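March, 14:20 - finger comparison, wrist camera

Swapped the Drukero fingers back on after two days with the flat Marar pads. Both sets are black, but the Drukero ones have the ribbed inner face and taper more at the tip. Same arm, same wrist camera, Netent controller, firmware untouched.

Ran 16 grasps per finger set on mixed items. Flat pads were fine on the marker and poor on the round things. Ribbed pads held the squishy ball better at low force. Still undecided on the fruit - the toy strawberry tends to roll toward the right finger if the approach is off.

Camera notes:
- Exposure fixed at 2000, auto white balance off. Table still goes bluish in the middle. Try a diffuser on the right-hand light.
- With the fingers fully open both bottom corners are covered. Left ribs are easy to make out, so use the left finger for the edge calibration.
- Prokovico detector mixes up table specks and small parts. Raised the minimum blob area to 44 and most of it went away.

Encoder reads 3824 at full open. Old sheet has a different value, so I crossed it out.

To do: repeat the ball at half speed, wipe the table first, check the screws on the right finger.
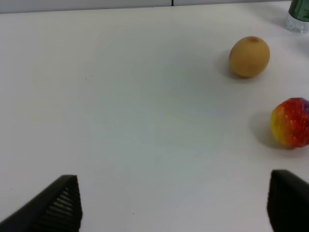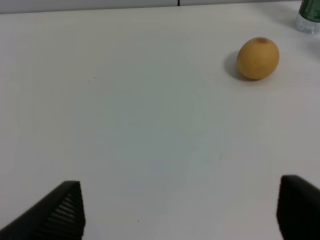
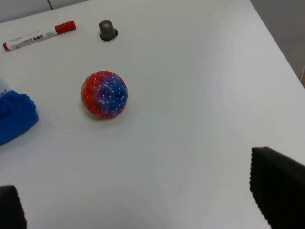
Wrist camera views, fingers open: tan fruit and toy strawberry, tan fruit without the strawberry, ball and marker.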